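Filed under: Bench Notes / Baking / Starters

March, proofing room, 6:40 a.m.

Rye starter, third week, and the hydration question again
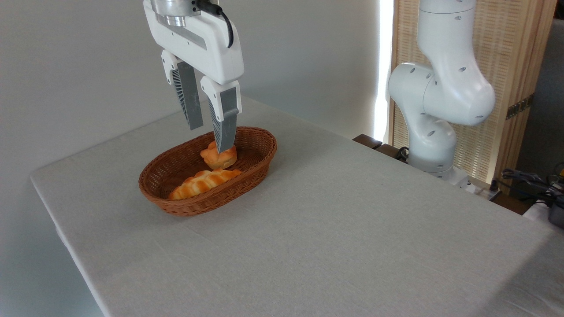 I fed the Kalonness starter at the usual hour and it had climbed well past the rubber band, so I think we can stop blaming the flour. Maeve Madigan's theory is that we've been letting it get too sour before mixing, and I'm coming around to that (slowly, she'll enjoy reading this). The crumb has been tight for days and the tops have been splitting on one side. What I'd love is a plain round bun, the kind that looks right in an oval wicker basket on a linen cloth, and I want it from our own rye without cheating with commercial yeast!

So, this morning's mix. I took the starter 2 hours after its peak instead of waiting until it slumped. Same flour, the Andreadis medium rye cut with bread flour, same salt. I dropped the water a little and the dough was so much nicer to handle, still tacky but it came off the bowl in one piece, which the last batch would not do for love or money. Folded it, left it alone, folded it again. I forgot the third fold because the Trorkbridge delivery came early and I was out back signing for sacks. Writing that down so I don't credit the water for something the missing fold did.

Bulk went 12 hours in the cool cabinet. Smell was apples and a bit of yogurt, no nail polish, thank goodness. Shaped small, seam down, floured the cloths with rice flour (we're getting low, Maeve, please add it to the order).

Bake: the Gorkano deck oven is still running hot at the back left. I rotated the trays at 14 minutes and the color evened out, mostly. The ones along the door could've used longer. I cut one open before it was cool enough because I have no patience, and it was gummy near the bottom, which tells me nothing, so I'm leaving the rest alone until after lunch.

Later: okay, much better cold. Crumb is open enough to hold butter without it falling through, crust is thin and chewy. Sides didn't split. Still more sour than I'd serve to somebody who says they don't like rye, but my sister would eat the whole tray.

Next time: do all three folds, keep the lower water, same timing on the starter. Change only the one thing!! I also want to try a batch with the caraway toasted first, though that can wait until the plain one behaves twice in a row.

Scale was drifting again on small amounts. I weighed the salt on the little one and it was fine. Needs a new battery, and the spare in the drawer is dead too.

2,017 views | 14 comments | 12 shares

Get new bench notes by email. Enter your address to subscribe. You can unsubscribe at any time.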